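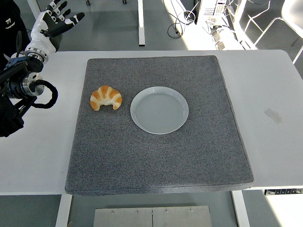 Crumbs, and other reasons to buy a mat

Cyprian Czarnecka talks to Renata Jakubowski about felt, breakfast and the desk she swore was only for work

Renata Jakubowski has strong views on placemats, and the first is that she dislikes the word. "A placemat is a thing with a hunting scene on it," she says. "It's what your aunt gets out when the vicar's due. Mine are mats. You put them down and you get on with your life."

Her mats are thick, square, grey and made of felt, and they are sold under the name Nolten, which she found on an old button tin and kept. They are meant for people who eat at the same table where they do everything else. That used to be students. It is now, by her reckoning, most of the people she knows.

We meet in the Mallwood workshop where she cuts, presses and packs. I had been promised breakfast, and I had prepared for the interview by not having any.

She started, she tells me, with a table. It was white, it went up and down at the press of a button, and it cost £697, a sum she still says with a short pause in the middle. "I'd told everyone it was for my back. I'd practically had it prescribed. So for the first month I was very good, I stood at it like a bank clerk. Then one morning I put it down to sitting height and had a croissant at it, and that was that."

The trouble with white tables is well known to anybody who has owned one. They look superb in the showroom and then they keep a diary. Jakubowski had hers for a single August before it had a grey scuff she couldn't shift. She tried bicarbonate of soda, a melamine sponge and a paste recommended by her sister-in-law that smelt of hospitals. The scuff stayed. "It got cleaner," she says. "It was the cleanest scuff in the county."

So she went looking for something to cover it. She bought cork, which shed. She bought a vinyl sheet that curled at the corners and a bamboo thing that rolled itself up whenever she lifted her elbow. A friend then gave her an offcut of wool felt left over from lining a piano stool, and she put it over the mark and forgot about it for weeks, which she considers the highest compliment a household object can be paid.

Why grey, I ask. There is a silence in which I sense that other people have asked.

"It's never grey. Go up close. There's dark fibre and there's light fibre and they're all muddled up together, like a salt and pepper beard. If you make it one flat colour, every crumb shows. I did a plain charcoal for the first batch and it looked like the night sky. People wrote to me."

What did they write?

"Mostly the word 'crumbs'."

The speckle was her answer, and she is proud of it in the way other people are proud of a child's swimming badge. A flake of pastry that lands on it more or less retires from public life. I put it to her that this is a way of hiding dirt and she doesn't argue. "You shake it out of the window later. The point is you don't have to look at it in the meantime. I think a lot of good housekeeping is about the meantime."

She tests each new felt with a croissant. Toast, she says, is too well behaved, and biscuits break in a way you can plan for. A proper croissant goes off in every direction. She buys hers from Clatetti, two doors along from the post office, and prefers them on the dark side, glossy on the top, with the paler bands showing where the dough has been rolled over itself. The staff there believe she has a large family. She has never corrected them, and at Christmas they gave her a very big box.

Do you use a plate? I ask this partly for the readers and partly to find out whether breakfast is coming.

"I own a plate," she says. "Round, white, perfectly nice. It goes on the mat, and then people behave as though it isn't there. My husband puts his toast down next to it. I've stopped fighting. If the mat's big enough, the whole thing is a plate, really, and the plate's just a suggestion in the middle."

Size is the other matter on which she won't be moved. Most mats, she says, are made for the dinner service and not for the person, who has arms. Hers take up a good stretch of table, and she likes the front edge to come forward a bit over the edge of the desk, where your wrists would otherwise meet the hard corner. She knows this annoys people. A shop called Jardine, which stocks the mats, once rang to ask whether they had been sent the wrong measurements. "I said no, pull it towards you. They said it overhangs. I said yes." They have since reordered, and she suspects them of lining it up neatly in the window just to needle her.

The corners are very slightly rounded. She used to leave them square, on grounds of principle, until she noticed that the points went furry after a few months and started to look like the ears of an elderly dog. Now each one comes off with a curved blade before pressing. She does them herself, in the evenings, with the radio on. She once did 400 in a week and couldn't open a jar afterwards.

We move on to care, a subject she approaches with some weariness. The wool is 100 per cent wool, and it would like to be left alone. Coffee should be blotted. Jam should be allowed to dry and then picked off, "which is quite enjoyable, if you've got a dull phone call". Butter is harder. She recommends a spoonful of cornflour, overnight, and lower expectations. Nothing of hers should go in a washing machine, and the people who have tried it now own a rather good coaster.

And the original table? She still has it. The mat on it is the oldest one of the lot, 22 millimetres thick when she made it and a bit less wherever she leans. She raises the desk twice a day, for form's sake, and brings it down again for meals. I ask to see the famous scuff, and she lifts the corner of the mat to show me. It isn't there. She tries the other corner. It isn't there either.

"I must have put it down in the wrong place," she says, and looks along the tabletop until she finds it, out in the open, well over to one side. She has had the mat in that position since spring.

She considers moving it across, then puts the corner back down and goes to see about the coffee. Breakfast, when it comes, is toast.

Nolten mats are sold at Jardine and from the Mallwood workshop. Orders taken after 3 May 2022 will be in the new, slightly darker speckle.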